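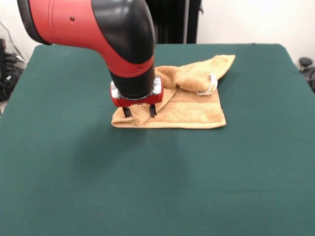

Home | News | Reviews | Equipment | Work and People | Archive | Contact

Print this page | E-mail this page

Review: the Davo towel arm, after one summer in a hotel laundry

Tuesday, September 7, 2021
By the laundry correspondent

I work in the linen room of a laundry in Lornton which washes for hotels and two swimming baths. I have written for this site before about ironers and about trolleys with bad wheels. This time the editor asked for a review of the Davo, a single arm that folds towels on a table. We have had it on hire since the spring, with an option to buy, and I think I have now used it enough to give a fair opinion.

I should say first that English is my third language and machines are perhaps my fourth. I am not an engineer. I will write what it is like to stand next to this thing for a shift.

What you receive

The hire came through Khokhar, who deliver, install and train. You get the arm, the controller, the gripper with two fingers, a set of spare finger pads and a table with a felt top. The felt matters more than I expected. On our old steel bench a towel slides when you pull one corner, and the whole piece comes with it. On felt the towel stays where it is and only the part that you hold moves. Two of my colleagues have since asked for felt on their own folding tables, and they got it.

The felt also has disadvantages. It collects fluff, and it shows every mark. We brush it at each break with a clothes brush. Khokhar sell a replacement cover, but the price is silly for a piece of cloth, and I would try a local shop first.

Installation took one long day. You need a firm floor, a normal socket and enough space that people can pass without entering the area of the arm. Please measure this properly. We measured the table and forgot the trolleys, and the first week everybody had to go around by the drying room.

How it works in the day

A person puts a dry towel on the table. The arm comes down, the fingers take a bit of the cloth, and it begins to open the towel and look for its edges. When it is satisfied, it folds in half, then again, and pushes the finished towel to the side, where a person takes it. So there is a person at the beginning and a person at the end. With a quiet load it can be the same person, but then she is walking all the time.

It has a clear preference in towels. Plain bath towels with a flat woven border are the best for it, and the small hand towels are also good. Robes it does not do at all. Bath mats are too stiff for the fingers and come out like a badly closed book. Dark towels were a problem in the beginning, and were better after the update in August.

Hanging loops are a special case. The arm sometimes takes the loop for a corner and pulls there, and then the fold is crooked. The training booklet advises to lay the towel with the loop away from the arm. This helps, but when you take towels out of a full trolley you do not always look for the loop.

Speed

This is what everyone asks, so I timed it. On a normal morning the Davo folded 63 bath towels in an hour. A practised folder in our room does much more than that, I would say more than double, and talks at the same time. If your only question is how many towels before lunch, you can stop reading and keep your money.

But the arm has the same speed at the end of the shift as at the start, and we do not. In the last hour of a hot day the difference is smaller than you would think. I did not time my colleagues for this, because I did not want to and they would not have liked it.

Quality of the fold

Good, with some patience. The edges are well together and the size is regular, so the stacks stand straight on the shelf. From each stack of 14 I usually had to refold one, sometimes two. The typical fault is a corner turned under, which you can feel with the hand before you see it. One hotel sent us a kind message about the stacks in July, but to be fair, part of those towels were folded by hand.

What changed for us

Before the arm came there was a meeting, and we were told that no hours would be cut during the trial. This was kept. I write it because in another laundry where I worked, the same promise was made about an ironer and it was not kept.

The work itself has changed in a way that I find difficult to judge. There is less folding of bath towels, and that is good for shoulders. I have had pain in the right one for years, and this summer I slept better. In exchange there is more feeding, sorting and checking. Feeding is boring. When you fold by hand you have a rhythm and can think of other things. When you feed the Davo you wait for it, and the waiting makes some people tired and some people angry. We now change places every hour, and I recommend to do this from the first day. In the beginning one person stayed at the table for the full shift, and this was a mistake.

It is also a question who is allowed to touch the settings. Khokhar trained 3 of us, for half a day. These people are now called from all corners of the room when the arm stops, but their pay is the same as before. I am one of them, so you may say that I am not neutral here. Any manager who reads this should decide about it before the machine arrives.

Then there is the talking. Our folding tables stood face to face, and one of them had to go to make place for the arm. New people learned a lot at that table, not only folding. We have asked to have it back in another corner and are still waiting for an answer.

Noise, safety, stops

The noise is low, much lower than the dryers. The arm moves calmly and it stops if you bump into it. I tried this with my elbow on purpose and it was no worse than a door in a shop. There is a red stop button, within reach if you stand on the feeding side, but not from the taking side. I would like a second one.

It stops by itself a few times per shift, mostly because it has lost the edge of a very creased towel. You pull the towel flat with your hands, press continue, and it goes on. The finger pads wear out. We changed ours after 7 weeks, and it takes a small key and a little time.

The screen texts are short and correct, but only in English and German. In a laundry this is a real weakness. I wrote a translation in two languages on paper and taped it to the side of the controller.

Compared with the Clereck

We had a Clereck folding machine for a short demonstration last year. It is a different kind of product, a closed cabinet with belts, and it is far quicker. It also needs a large space, a stronger electrical connection and somebody who feeds it without pause. If you have great quantities of the same towel, look at the Clereck. If you have small mixed loads and little room, the Davo makes more sense, and it can be moved to another wall when you change your mind.

Good points
Regular folds on plain towels
Quiet, and calm to stand beside
Felt table
Less strain for the shoulder

Weak points
Slow
Loops, mats, robes
Stop button on one side only
Few languages on the screen
Price of the replacement felt

My advice

Hire before you buy, and hire for longer than one month, because in the first month people are only learning where to stand. Ask your folders what they think in the third week and write down the answers. Our management will decide about the purchase at the end of the season. If they ask me I will say yes to the arm, with a second stop button and with the folding table back.

Print this page | E-mail this page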